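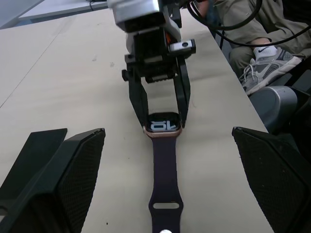

January 2, 2019

I spent the last week of December going through the small stuff in the apartment. Clothes and books were easy. The small stuff had been sitting in one drawer and two shoeboxes, and I had put it off since we moved to Haldane.

The watch was first. It has a rose-gold case and a dark silicone band, and I stopped wearing it when I started at Cluvus, where we leave watches in a locker anyway. I looked up what a used one sells for and decided $100 was fair. Natnael Gudeta said I should ask for more. I'm going to list it at 100 and be done with it. I still need to find the charger, which is not in either shoebox.

Next were the parts. I had a bag of screws, two hinges and a power strip that I threw out. The black metal bracket took longer to decide on. 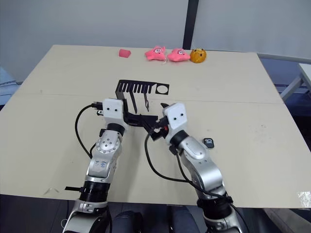
It's flat and perforated, with a row of slots along the top and a leg that bends down. I thought it came with the Ivard shelf, but I checked the instructions and there's nothing like it in the parts list. Tsehay Zeleke thinks it came from the old desk. I've kept it for now in the toolbox, with a piece of tape on it that says "desk?". If I haven't used it by summer it goes to scrap.

The plush toys are staying. There are two pink starfish and a round orange one, and they fit on the shelf over the radiator. I washed a starfish by hand a couple of years ago and the face came through fine, so I'll probably do the whole group again once the weather is better and they can dry by the window.

One shoebox is now empty. The other has batteries, spare keys and the receipts I need for taxes, including one from Graretti for $700 that I had been looking for since fall. Next is the hall closet. I measured it last night and the new shelf should fit if I take the hooks off the left wall.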